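Robots and Everyday Work
Handout 6: Are the chores done yet?
Zhenhua Du
November 7, 2021

Last time I promised we'd get to the question everybody's aunt asks when they hear what you study: so when can I buy one that cleans my kitchen? My short answer is "not this February, and not the one after." The long answer is this handout, and I'd like you to argue with it.

Start with what machines already do well. A dishwasher is a chore robot, if you squint. It wins because we carry the hard part over to it. Someone scrapes the plates, turns them the right way up, and puts them in a rack where the water can reach. The same goes for the shop floor. The packing line at Narkutgate (you read the case for Handout 4) puts the same part in the same tray all shift, and it can do that because the parts show up in the same spot every time. Take away the feeder and you've got a very expensive paperweight!

So the chores that are left are the ones where stuff is just lying around. Clearing a table is my favorite, because it sounds like nothing. You look, you decide what goes where, you pick things up one at a time without knocking the rest over. A four-year-old can do a decent job of it if there's dessert involved. 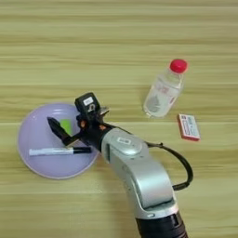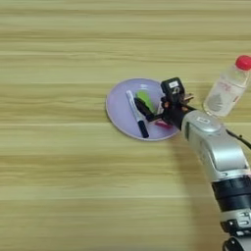 A plate with small things on it, a bottle nearby, and the gripper over the plate.

Now think about what "pick it up" means for each kind of object. A pen is thin and it rolls. If the fingers close a little off center, it swings around or squirts out the side. A plate is wide and low, so you have to come at the rim, and whatever is sitting on it comes along for the ride. A clear bottle is hard for a depth camera - light goes through it or bounces off it, and the readings get patchy right where you need them. You don't think about any of this when you tidy your desk. The robot's programmer thinks about it all week.

Then there's the numbers problem. Suppose your robot gets 462 grasps right out of 1000 tries. It would make a pretty bad video, but as a student project I'd be happy to see it. Now suppose you improve a lot and miss only 217 out of 2000. Sounds great, right? That's still more than one miss in ten. Clear a table with ten things on it and you should expect to be picking something up off the floor most nights. Work out the exact odds before class, assuming each grasp is independent, and then tell me why that assumption is shaky.

For the reading, do the Hundex chapter first and then Tannous. They disagree about whether homes should change to suit the robots (wider shelves, fixed places for things) or the robots should learn to cope with our mess. I lean toward Tannous, but my apartment is a mess, so weigh that however you like. Pavier is optional - skim the part on soft fingers if you're short on time.

Bring one page on a chore you did this week. Write down every step, including the ones you'd be embarrassed to call steps, and mark the one you think a machine would get stuck on first.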